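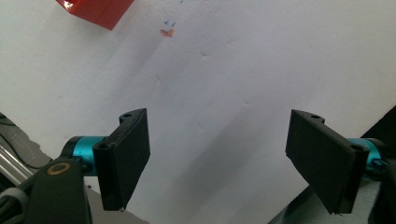 Attachment 1. Finger pads and teal joints, paper work surface, brick at top left.

Home | Tickets | Equipment | Purchasing | Knowledge Base | Log out

Ticket: Replacement fingers and spares budget, hand-held grippers
Queue: Equipment planning
Opened: March 2020
Status: Waiting on quote
Site: Jondstead, bench area

Problem as reported

Pad-to-pad alignment on the Ukon hand-held grippers is drifting between calibrations. Operators report that small parts shift sideways when the jaws close. Requester wants to replace all units with the newer Kong model before the next collection block. Purchasing has asked for a fault finding and a costed alternative before any order is raised.

Entry 1

Checked the equipment list. 3 grippers in service, all Ukon, same revision, all bought through Jedus on one order. No spare fingers in stock. No spare bushings in stock. The original order had a line for spares that was struck to get the total under the approval limit.

Calibration log shows the offset growing on units 1 and 2. Unit 3 is steady. Unit 3 has the fewest hours.

Entry 2

Tried the following on unit 1:

Re-seated both finger brackets and tightened to the figure in the manual. Offset unchanged.
Swapped left and right fingers. Offset unchanged, same direction. Pads ruled out as the main cause.
Held the left arm by hand and moved the finger. Play can be felt at the arm. None felt on the right arm.
Re-ran calibration with the arm shimmed. Offset back within tolerance.

Repeated on unit 2 with the same result. Suspect the bushing bore in the arm. Shim is not acceptable for regular use and has been removed.

Entry 3

Asked Jedus whether the arm bushing is sold separately. Reply: it is not. It comes in a service kit with the arm, two finger pads and fasteners. Kit price is 229 each. Quote requested for 3 kits, which comes to 687 before shipping. Lead time not stated in the reply. Asked again.

Also asked if the kit fits our revision. Reply says yes, subject to serial number check. Serial numbers sent.

Entry 4

Requester disagrees with the repair route and points out that the Kong unit has a wider opening and a sealed joint. Both are on the data sheet. Neither addresses a need in the current task plan, where the largest item is a toy brick and the surface is paper on a bench.

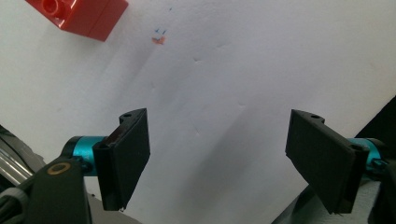

Attachment 2. Same setup, jaws apart. Studded red brick at upper left, outside the jaws.

Attachments added for the purchasing reviewer, who asked which part of the gripper the kit covers. The bushing is the brass-colored ring in the black plastic at lower left. The pads are the flat black pieces facing each other. The teal cylinders are not in the kit and would have to be ordered as a separate line.

The attachments are not evidence of the wear. The play was found by hand and in the calibration log, see Entry 2.

Entry 5

Costing for comparison:

Option A. Service kits for all 3 units, 687 plus shipping. Fitting done in house. Each unit is out of service while the arm is changed and the calibration is repeated, so they should be done one at a time.

Option B. Replace with Kong. Price per unit is above 1,000, which moves the purchase to capital and needs a second approval. Mounts and calibration files would have to be redone. Training time not costed.

Option C. Kits for units 1 and 2 only, 458 plus shipping, and leave unit 3 until it shows play. Saves one kit now. Risk is a second shipping charge and a wait with one unit down.

Recommend Option A. Unit 3 has the same arm and will need the kit at some point. If it is still within tolerance when the kits arrive, its kit goes on the shelf as the spare we should have bought the first time.

Entry 6

Purchasing accepts Option A in principle. Conditions:

Written lead time from Jedus.
Serial number check confirmed on the quote.
A recurring spares line added to the equipment budget.

Interim: play check at the left arm every 40 hours of use, result entered in the calibration log. Any unit out of tolerance comes off the bench. Do not shim.

Entry 7

Serial numbers for units 1 and 2 confirmed by Jedus. Unit 3 not on their reply. Re-sent. Lead time given as "April" with no day. Asked for a ship date on the quote itself.

Kong replacement request moved to the next planning round as a separate ticket. Requester notified.

Next action: Jedus, revised quote.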